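Search notebook Search Clear

Gripper pad fault, hand-held unit, 2019-03-20 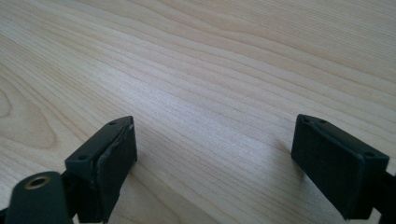
Why did the width reading drift when the fingers hadn't moved? The pads were creeping on their blocks, so the jaws closed on a different thickness of rubber each time and the zero went with it.

Great bug, and it took me most of the morning to corner it. I had blamed the encoder, then the Drultik board, then my own script. The log has 3,375 close cycles on this pair of pads. Everything is clean up to cycle 3,000 and then the closed reading starts to wander, never the same way twice. An encoder fault would have shown up at every width. Ours only showed up at full close — lovely clue, and I walked right past it.

Pad border on the left finger looks uneven, a bit lifted. Right one has raised edges too. I pressed along the left pad with a thumbnail and it slid on its glue. Apostolos Kourkoulas tried the same and got the same, so it isn't just my thumb.

Safety note, please read: with the pad shifted, the controller thinks the jaws are still open and keeps squeezing. It cracked a Flarkwood test block at lunch and a chip went past my ear. Glasses on for any close test, and the force limit stays at setting 2 until the new pads are in. I've put that on the bench card as well.

Tried so far:
- re-zeroed 5 times, drift back every time
- swapped the cable, no change
- swapped the board, no change
- ran open and close with no pads on a spare pair of fingers, rock steady!!

That last run made my day. The fingers themselves are fine, and so is all the code I was about to rewrite.

Next: peel both pads, clean the faces, try the Bukeck adhesive left over from August. Apostolos wants a small lip printed on the block so the pad can't walk — I love it, drawing it tonight. Repeat the full run before anyone takes the unit over to Kalogeropoulos.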